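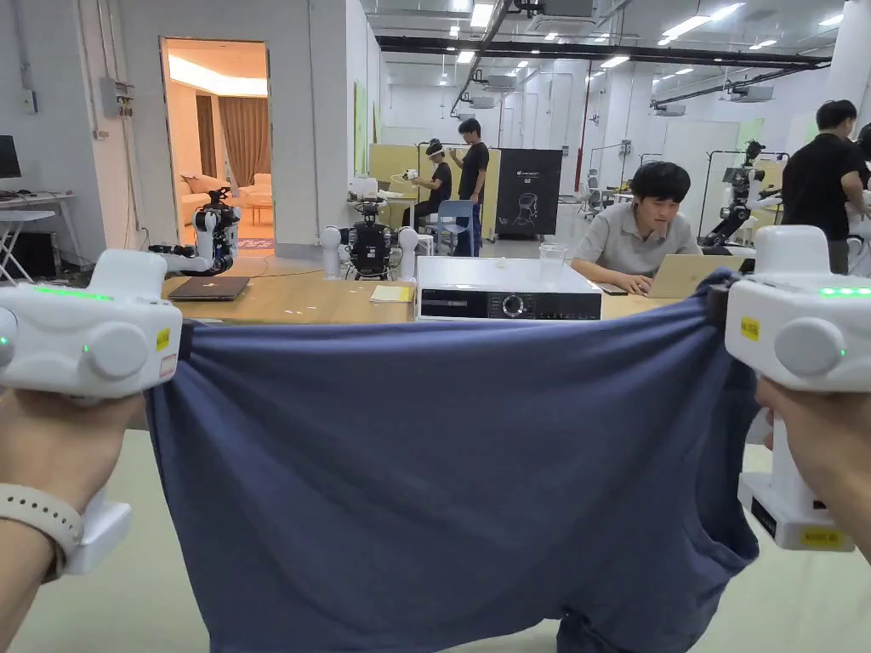 Minutes, gripper fault meeting, June 2024

Present: Lionel Le Goff, Benoît Bouvier, the two folding teams, Kang on the call (audio only, and it dropped twice). I'm taking notes again, so complaints about spelling come to me.

1. Last time's minutes
Agreed, with one fix. I wrote that Zollis were sending new jaw pads. They are sending a quote for new jaw pads. Sorry, Lionel!

2. The slipping jaws
This took up most of the meeting. Lionel went over what we know so far. On the T-shirt stretch, one gripper of the pair lets go a little early while the trigger is still held down. The log says closed the whole time, so the recording looks fine until you watch the cloth. He pulled 70 folding runs from the Jondley set and found the slip in 7 of them, all on shirts and none on towels. I asked if it could just be tired hands (mine certainly are by the end of a session) and he said he'd wondered that too, but the trigger reading stays flat right through.

Benoît thinks it's the spring behind the jaw. He opened up one gripper and the spring seat had a worn groove in it that he could feel with a fingernail. Kang would like to blame the firmware, and we went back and forth on that for a good while. The last update did change how the closing force ramps up, so it's not a silly idea. We left it that both get checked, spring first – it only needs a screwdriver.

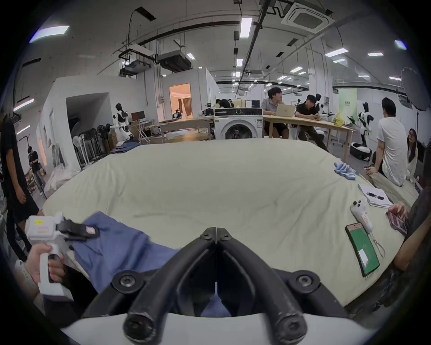 Two-gripper work on the blue garment, at the bed.

3. The pinched finger
One of the folding team got a fingertip caught while clearing cloth out of the jaws. Sore, a bit of a bruise, no broken skin, and it's in the accident book now. It wasn't in there until I nagged. The gripper was still powered, and the jaws closed when the trigger got knocked against the table.

Benoît wants a rule that you switch off before you put a finger anywhere near the jaws. Everyone said yes, then somebody pointed out that restarting takes 40 seconds and people will skip it when they're in a hurry. I have skipped it myself, so I kept fairly quiet at this point. Lionel is going to ask Sivance if we can have a pause that cuts the motor and keeps the session open. Until we hear back it's the full power-off, restart and all.

We also talked about trigger guards. Kang has a printed one that sort of fits. It rubs on the thumb side, so he'll take a bit off and send two over.

4. What to do with the recordings
Run 896 is the worst one, the cloth drops completely. Lionel wanted it deleted. I said please don't, we'll need something to show Zollis – so the 7 bad runs get moved into their own folder and left out of the training set. Benoît will go through the towel runs again as well, in case we missed a small one.

5. Any other business
The spare charger is missing again. Please look in your bags.

Actions
Benoît: swap the spring on the worst gripper, repeat the T-shirt stretch, recheck the towel runs.
Kang: compare closing force on old and new firmware, send the trigger guards.
Lionel: write to Sivance about the pause, chase Zollis for the quote.
Me: power-off notice on the wall by the chargers, move the bad runs, type this up (done!).

Next meeting once the new spring is in and tested.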